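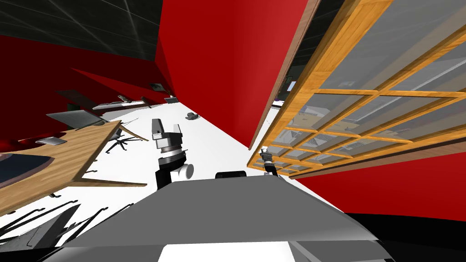 Rules for the sim, second go

July 16, 2021

Quick one before I lose the afternoon. I said back in November I'd write up the rules we work to when we test two-armed robots in simulation, then didn't, and three people have since emailed asking where the post went. So. Sorry. No diagrams, no proper order.

Background if you're new – I do test work at Bullosdale, small outfit, mostly office robots. We build rooms in software, put the robot in, run the job, then go and do it for real at the Tultau site. The sim is cheap and the real arms are not. That's the whole argument for it, and it's also why people get sloppy in there. Nothing hurts in a simulator. You can put a gripper through a desk and press reset.

Rule one, which I will die on. Treat the simulated room as a real one. If you wouldn't send the arm over somebody's laptop in the office, don't send it over the laptop in the sim. We had a run last year that scored beautifully and when I played it back the left arm had gone straight over the back of a chair, near enough touching, every single time. Collision margin had been switched off to "speed things up". Run binned, 759 episodes. I wasn't popular.

So now, collision checks on, always. If it's too slow then it's too slow, go and make a tea.

Speed limits next. Same ones as the real machine. People love cranking it up because the physics doesn't complain, and then the policy learns to be quick and you have to teach it manners later. Cap it from the start. Same for force on the grippers.

Clutter. Leave it in! The first rooms we made were spotless and useless. Real offices have a chair that isn't tucked in, something small left on the floor, a desk mat hanging about, a box in the corner that belongs to no one. Our rule is a room doesn't pass until there's stuff on the floor and on at least one desk that has nothing to do with the task. Glass partitions too, if the real place has them. Depth sensors hate glass and if your sim glass behaves like a wall you are kidding yourself. I've got a long moan about this saved in drafts, will finish it.

Starting poses. Don't begin every run from the same neat upright position. Vary the base, vary the head, let the view come in at a daft angle sometimes. We do 20 starts per room as a minimum and a couple of those should be ones you'd be embarassed by. If it only works from the tidy one it doesn't work.

2 people sign off a room. One who built it and one who didn't. The second person's job is to be annoying. Door widths, desk heights, whether a chair could really be where it is. Takes an hour, maybe less. We skipped it once on the Tumedis job and had a desk floating just above the floor for a fortnight.

Logs – keep the failures. Don't just keep the number, keep the replay. Name the file properly, room then task then version, and please not "final_new". I've been through the Þrastardóttir folder this week trying to work out which of 2 versions we shipped and I still can't say for certian. Both say final. Both have the same date.

Stop button. Yes even in sim. Whoever is running it should have the same stop they'd have on the floor, same key, same place, and should use it when something looks off. Habits carry over. I've watched someone on the real kit reach for a reset that isn't there and that half second is quite long when an arm is moving.

Things we argue about and haven't settled: whether to put moving people in the rooms (I say yes, the others say later), and how much to mess with the lighting. Current rule is bright, dim and one nasty one with glare on the floor, pale floors especially. Probably needs more.

Oh and units. Write the units down. Metres. I don't care that it's obvious.

Will tidy this into a proper page when the Tultau stuff is done. If you've got your own list send it over, especially if you've cracked the glass thing.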